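July, core shed notebook, Lomby prospect

Started at 7:30, before the shed got hot, and laid out the rest of the Leka hole so I could finally finish logging it. The driller's blocks say 243 meters at the end of hole, and for once my own tape agrees with the blocks all the way down, which put me in a very good mood before coffee (it doesn't take much, I know).

The top part is the same tired, weathered siltstone we've had in every hole on the east side, so I went quickly through it. The change comes at 152 meters. There's a narrow crushed zone with clay, then the rock turns greenish and hard, and the first real sphalerite shows up as honey-brown specks along the bedding. I spent far too long on that one tray with the hand lens, wetting it and tilting it to the window, and I'd do it again! 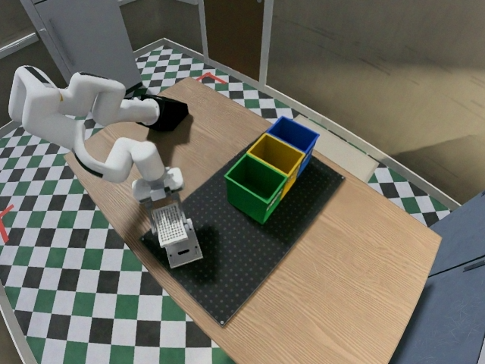

Below the clay zone the galena comes in as thin stringers, mostly cutting across the bedding at a steep angle. I've called them late veins in the log. If anybody reading this prefers to call them remobilized, please come and look at the core with me before changing the code, as I've gone back and forth on it myself and would enjoy the argument.

Samples: marked up 20 for the first batch, half core, one meter each except where the contact made me cut one short. Blanks and standards still have to be slotted in. I want an extra blank straight after the richest-looking meter, because last time Lornard had a little lead carry over into the next sample and it cost us a week of emails.

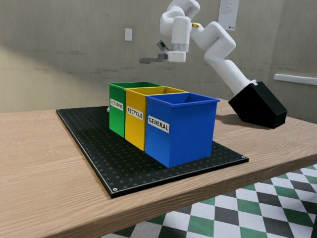
Magnetic susceptibility readings are done down to the clay zone and no farther. The meter began drifting after lunch, so I let it rest and took the first few again. They came back the same, but I don't love it. Will try the spare from the Iteo truck.

The soil grid also needs a decision. Lines are 400 meters apart on the north side and I think that's too wide to catch anything shaped like what I'm seeing in this core. I'd like one infill line over the creek while the track is still dry.

To do: photograph the last trays wet and dry, finish the density samples, order more cut-line crayons (red, please, the yellow ones rub off on everything).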